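Kisadari folding set: shorts and shirts on a gray seat

README, version 3, 22 March 2019
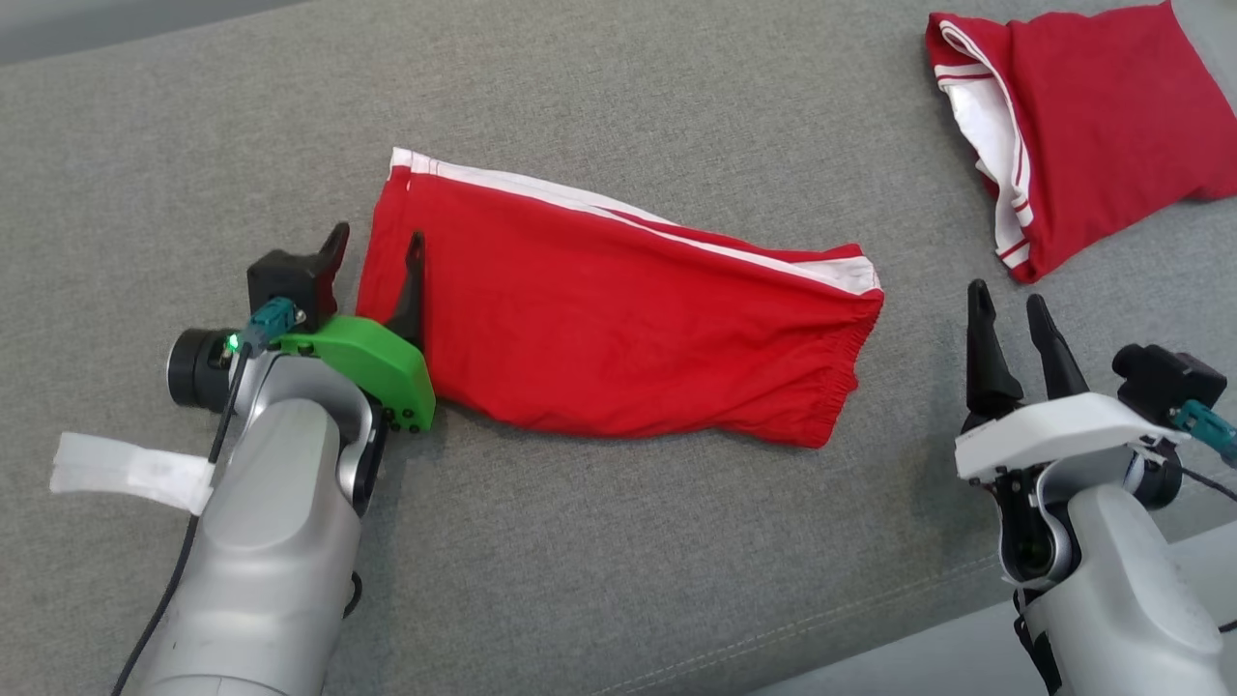
Left gripper holding one end of the folded red shorts, right gripper open.

What is in this release

Recordings of a two-arm robot folding sports clothes, made in the shared workshop at Cirnley. There are 287 episodes and 1,986 marked grasps. An episode starts with the first garment lying on the seat and ends when the operator releases the pedal. Episodes that were stopped early are kept and have "stopped" in the status column.

Hardware

Both arms are the Mestness build, with the same joints and firmware on each side. The finger mounting plates are 3D printed, green on the left and white on the right. The plates differ only in color, and the grasp labels use "green" and "white" for the side. Each gripper has two black fingers. If you print your own, use the Buckley plate files in the parts folder and check that the screw holes are clear before fitting – ours needed a light pass with a hand drill.

Each wrist has its own camera. The cables run back along the arms, so keep some slack at the elbow or the connector will work itself out during wide moves.

Folder layout

episodes/ one folder per episode, with video and joint angles
grasps.csv one row per marked grasp
parts/ print files and screw list
notes.txt changes to the rig between sessions

Columns in grasps.csv

episode – episode number
side – green or white
garment – shorts or shirt
place – waistband, hem, side seam, sleeve or other
status – done, slipped or stopped

Known problems

Video from 5 episodes has dropped frames in the wrist views. The joint angles for these are complete.

The place label is weak on shorts that are already folded lengthwise. When several layers were in the fingers, we marked the outermost one.

Wrist camera exposure was changed in June of last year and earlier episodes look darker. No correction has been applied.

Use

Free for any use with credit to the Kisadari folding set. Send label corrections as a changed copy of grasps.csv with the episode numbers listed in your message.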